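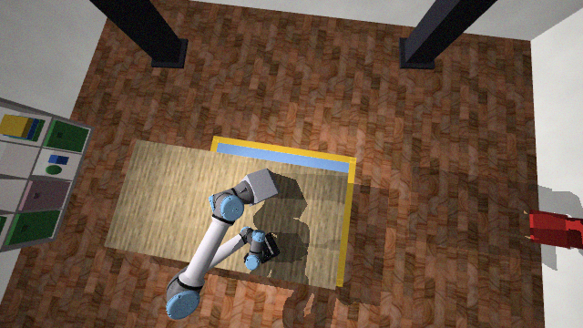
A reader in Sastance wrote to say that every plank in her bedroom has stripes on it, that no two planks match, and could we please explain whether somebody draws them on. She also asked if the stripes tell you how old the tree was.

In a real plank, the stripes come from the way the tree grew. They are called the grain. Sometimes a pattern is printed onto another material to look like wood, but the pattern is copied from the real thing.

How a tree gets fatter

A tree grows in two ways. It gets taller at the tips of its branches, and it gets thicker just under the bark. The thickening happens in a very thin layer called the cambium (say it "KAM-bee-um"). Each year the cambium makes a new coat of wood all the way round the trunk, on top of last year's coat.

In places with cold winters, trees grow quickly in spring. The wood made then is usually paler, with bigger cells for carrying water up to the new leaves. Later in the summer growth slows down and the wood is often darker and more tightly packed. In winter the tree rests. One pale band and one dark band together make one year.

If you look at a tree stump you can see these bands as rings. Count the rings from the middle to the edge and you have a good idea of the tree's age. The oldest oak in the wood at Bromel was blown down in a storm, and 542 rings were counted on it. A slice of it now hangs in the Flokorura museum, with pins stuck in it to mark different years. Some kinds of tree live far longer than oaks do. A few bristlecone pines in America are more than four thousand years old.

Trees that grow in hot, wet forests, where there is no real winter, may have rings that are very faint, or no clear rings at all.

Rings turn into stripes

Think of a leek. Slice it across and you get circles. Slice it from top to bottom and you get long lines. They are the same layers, cut in a different direction.

A log works the same way. Most planks are cut along the length of the trunk, so the rings show up as lines. If the saw goes close to the middle, the lines come out straight and close together. If it goes nearer the outside, they make wide arches and loops. Where a branch once grew there will be a knot, and the lines bend round it like water round a stone.

Why wood comes in different colours 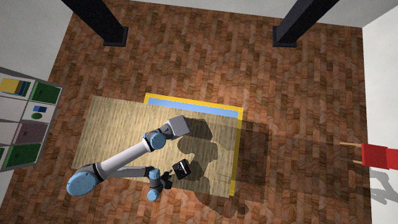

The colour of wood depends mostly on the kind of tree. Ash and maple are pale, cherry is reddish and walnut is dark brown. It also depends on which part of the trunk you are looking at. The outer part, called sapwood, carries water and is usually light. The inner part, called heartwood, no longer carries water and is often darker. Stain and varnish can change the colour again. A room may have several wood colours in it at once, like a pale tan tabletop with fine streaks above a floor patterned in short blocks of reddish-brown, orange-brown and dark brown. A floor made of small wooden pieces set in a pattern is called parquet (say it "PAR-kay").

The Domański sawmill keeps over 900 samples of wood in drawers, each one about the size of a playing card.

Try it yourself

You will need a sheet of paper, a soft pencil or a wax crayon, and 3 pieces of bare wood. Ask before you use anything that belongs to somebody else.

Lay the paper on the first piece and hold it still. Rub gently with the side of the pencil until lines appear. Do the same with the others and write on each rubbing where the wood came from. Very smooth or varnished wood does not work well. An old fence post or a garden bench is better.

Words to remember

Bark: the outer covering of a tree.
Cambium: the thin layer where new wood is made.
Grain: the pattern of lines in wood.
Heartwood: the older wood in the middle of the trunk.
Sapwood: the younger wood near the bark.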